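Search this site... Go

Sorting small stuff: tray, tape, ducks

October was the month I finally dealt with the bath toys and the desk at the same time. Both problems are the same problem. Small rounded objects roll, collect in corners and end up under things. What follows are my notes on the tray method, written down mostly so I can find them next year.

The starting position: a drawer of rubber ducks, a pale table that gets used for everything, and a stack of Floltitz trays I bought for screws and never used. The ducks are the squeaky kind sold by the bag. Arben Golob counted the bag at the swap meet and wrote 162 on the label, and I have had no reason to check him. I kept one of each main color on the table and put the others in the closet.

The tray is the part that matters. It should be shallow, with straight walls, and open on top. A deep bin hides what is in it, and a flat sheet lets everything roll off. I tried an Illham drawer insert first and gave it up after an evening. The dividers are fixed and the cells are too narrow for anything with a head on it.
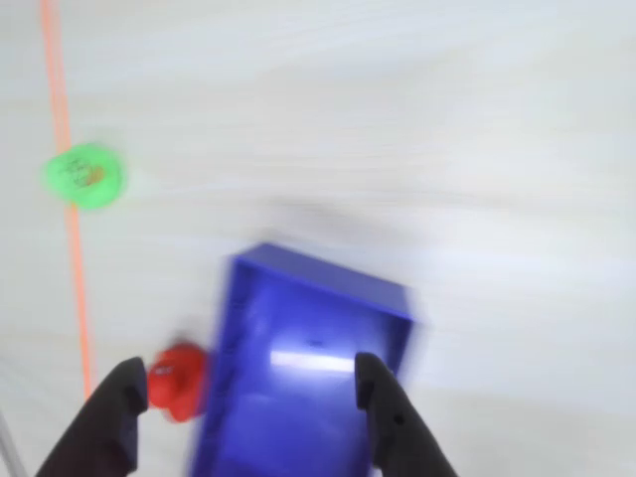 Blue tray, with the red one right up against its wall.

Tape comes second. I mark a working rectangle on the table with orange tape and keep everything for the job inside it. Rebane tape peels off finished wood without lifting the surface, at least on my table, if you pull it back low and slow. I left one strip down over the summer and the adhesive stayed behind as a gray line. White vinegar did nothing. Cooking oil on a paper towel, left for seven minutes, then dish soap, took most of it. There is still a mark if the lamp is at the right angle.

Width of tape is a matter of taste. Narrow tape gives a cleaner corner and takes up less table. Wide tape is easier to see from across the room and easier to get a fingernail under later. I use narrow. Lay the long sides first, press the ends down with the back of a spoon, then do the short sides. I don't always close the rectangle.

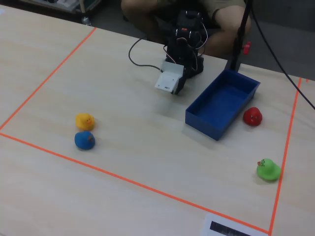 What size tray should I get for a drawer of mixed toys?
Measure the longest toy and get a tray at least twice that length, with walls lower than the toy is tall so you can still get hold of it.

The placement rule took longer to settle. I used to set the tray square to the table edge, which looks tidy and is awkward in use, as the wrist has to turn for every item. Set at a slant, with a short end toward the hand, it works better. Hoi-yan Fang does the same with her seed packets and arrived at it separately. She also labels her trays underneath, which I consider pointless, and we have agreed to leave the subject alone.

Picking up ducks is a grip question. The head is the obvious handle, being round and about the right size for two fingertips, but it is smooth and the duck can swing. Gripping across the body is steadier if the body isn't too wide. I take the small ones by the head and the big ones by the body. Soap film makes all of this worse, so wash them before sorting and let them dry upside down overnight.

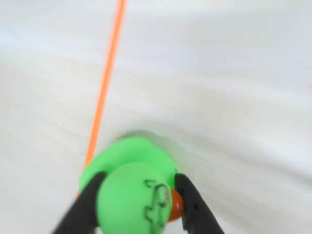 Vol. 7, No. 3

Marker on rubber is a separate topic. Permanent ink drawn on a duck will not come off with soap. Rubbing alcohol takes it down to a shadow and dulls the finish if you keep going. I stopped bothering. A marked duck sorts as well as a plain one, and the marks help when two are close in color under a warm bulb.

On bulbs: I swapped the old one for a Hundus lamp, item 485 in the catalog. The light is whiter and I can tell the dark blue from the black in my button tin now. It does put a hard reflection on the bottom of a glossy tray. Moving the lamp to one side fixes that.

Order of work, for the record. Clear the rectangle. Put the tray down on the side of your weaker hand. Scatter the items, don't pile them. Take the ones nearest the tray first so they don't get knocked farther off.

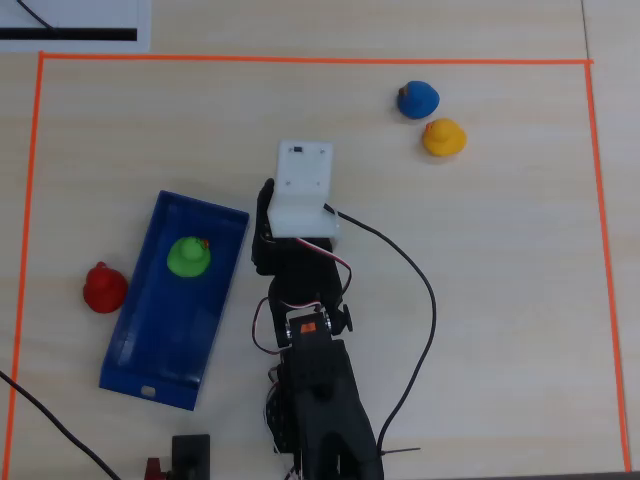
The buttons are next, and they will need a smaller tray with a lip. The tin holds almost 1783 by the old tally on the lid, which was written by someone who kept adding to it afterward, so I expect two evenings and a second roll of tape.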